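Table Surface and Plate Color in a Shared Dining Room
Final report, Product and Interior Materials, Tilbridge
May 12, 2019

3. Choice of surface

The dining room at Stineck seats children and adults at the same tables. The old tops were white and showed glare under the ceiling lights. Our group was asked to propose a surface and a set of plates that keep the food easy to see. Work began in September with a review of the existing furniture, and 12 finish samples were ordered from Sýkora.

Gloss finishes were dropped after the first round. Of the matte samples, a grayish taupe gave the least reflection and was carried forward. It shifts a little in tone with the light, reading cooler in some areas and browner in others. We judged this acceptable for a room with windows on one side.

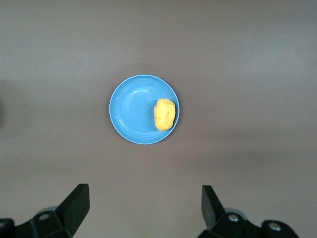 Hanneke Postma

The blue plate separates clearly from the taupe top. Its pale raised rim marks the edge, and the yellow piece on the right side of the plate stands out against the blue. The plate has a slight gloss and picks up a soft highlight on the inner slope, so a matte version should be tested as well.

Each plate color was rated by 3 readers from a standing position and again from a seated one. Ratings from the two positions were recorded separately and not averaged. Blue scored highest from both. Gray scored lowest and was removed from the set.

3.1 Wear

Samples were wiped with a damp cloth for 1,000 cycles using the Uvura rub fixture in the materials lab. The taupe finish lost about 2 percent of its measured thickness. Corners were not tested, as the fixture cannot reach within an inch of the sample edge. Full readings are listed in Appendix B.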